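What an Open Day Should Measure

Opinion, by Tanner Gosselin
17/09/2024

The Veter open day ran two tracks. The hall downstairs had slides and coffee. Upstairs, Josphat Nyamweya had a two-arm cell in operation, and I spent 49 minutes beside it. I recommend that any vendor planning a demonstration do the same thing upstairs and skip the hall.

My position is simple. A demonstration should use a dull task with a visible end state. The task on show was placement of small toys, with a two-tier table and the floor mat as the available surfaces. A visitor with no background can check a row of pigs. The same visitor cannot check a claim about planning software.

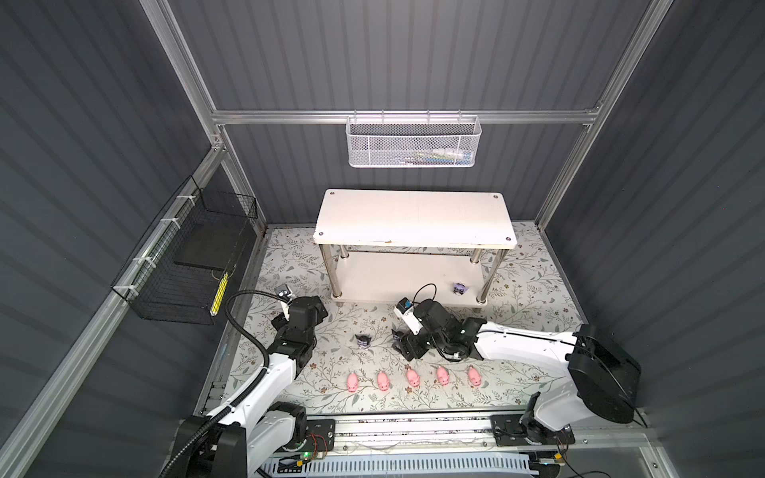
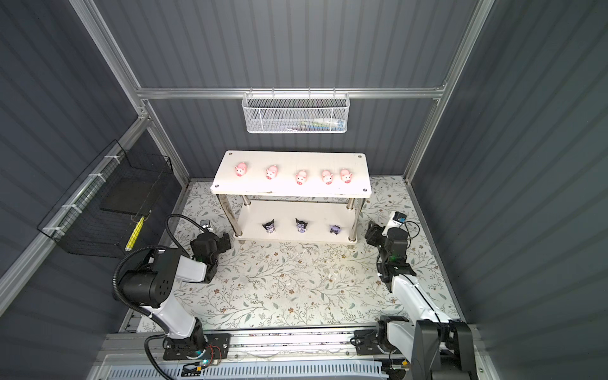
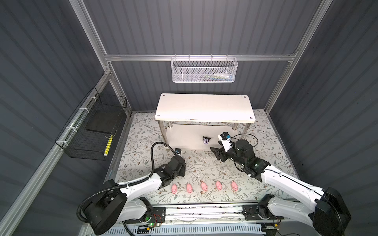 Five pigs in each view: on the mat in the first and third, on the top shelf in the second.

Reading time: 3 min

Rows are a good choice for a second reason. Spacing errors show. In the arrangement on the shelf, the leftmost pig stands apart from the others and the two at the right end are close together. I would not call that a fault without a written tolerance, and no tolerance was posted. Fletcher Waaka of Tedska, standing next to me, thought the spacing was irrelevant. I disagree. If position matters, publish a number. If it does not, say so on the card by the door.

The hardware was ordinary, and I count that in its favor. Two arms share one linear rail, each with a gripper and a wrist camera. The front edge of the table is chipped and scuffed. I trust a cell with worn fixtures more than one cleaned up for guests.

My objection concerns the log. Nyamweya quoted 2308 recorded runs since August but could not tell me how many had ended with an operator stepping in. Jihad Bataineh asked the same question later and got the same reply. A run total without an intervention total has little engineering value. Both figures should be on a screen next to the cell, updated as visitors watch.

Veter plans another session with 6 cells. I would rather see one, with the log open.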